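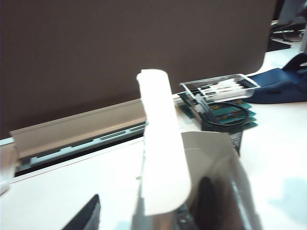
Figure 1. Parts waiting on a white tabletop: a clear plastic tray holding white elongated items, set on a stack of green circuit boards, with a dark brown upright panel behind.

Filed under: Workspaces & Making > Papers

3. What ends up on the bench

I went into this part of the study expecting to write about tools. Most of the earlier work on shared benches is about tools (who borrows them, who puts them back), and my June notes are full of screwdrivers. But the longer I looked at the tables at Ovden, the more I got pulled into the small stuff: the boards, the trays, the little heaps of parts that sit there between one job and the next.

Figure 1 is a good one for this. The tray sits right on top of the boards, and I love that, because it's the thing every sign in the building asks people to avoid! The Ovden bench rules say that boards go in a rack, standing up, and that trays go flat on the table. In my notes I call the other way of doing it "perching" - one kind of part parked on top of another kind - and it was by far the most common arrangement I wrote down over the 6 weeks I visited.

So why do people perch? I asked, and the answers were pretty practical. A stack of boards is flat enough to hold a light tray. It brings the parts up a little closer to the hand. And if the two things belong to the same job, keeping them in one pile means you can pick up the lot and carry it to another table. One person told me the pile was her to-do list, and that taking it apart to follow the rules would be like tearing a page out of her notebook. I put that in my notes with a big star next to it.

The place in the room matters too. The pile in Figure 1 is just in front of the upright panel, and I kept finding clusters like that against the back of a bench, where an elbow is less likely to catch them. I first marked these down as "stored," then went back and changed nearly all of them to "waiting," after people kept telling me they meant to get to them after lunch. Some were still there the next week, so I'm not sure my second label was any better than my first.

At Clistero the benches follow the same plan but the habits are different. Lidded boxes are handed out at the door there, and people really do use them, so parts get put away between jobs and the tables look much emptier at the end of the day. I figured this would make the work go faster. It didn't seem to, at least from where I was sitting. People at Clistero spent a lot of time opening boxes to check what was inside (and then opening the next one), while the folks at Ovden could glance over at a clear tray and keep talking.

I don't want to lean too hard on this. My coding sheet has 128 entries from the two sites together, and 7 of those I threw out when my own handwriting beat me. Perching also covers a lot of ground: a tray on boards is pretty different from a coffee mug on boards, and I had both under the same code until the second round. Section 4 splits them up and goes through the mugs separately.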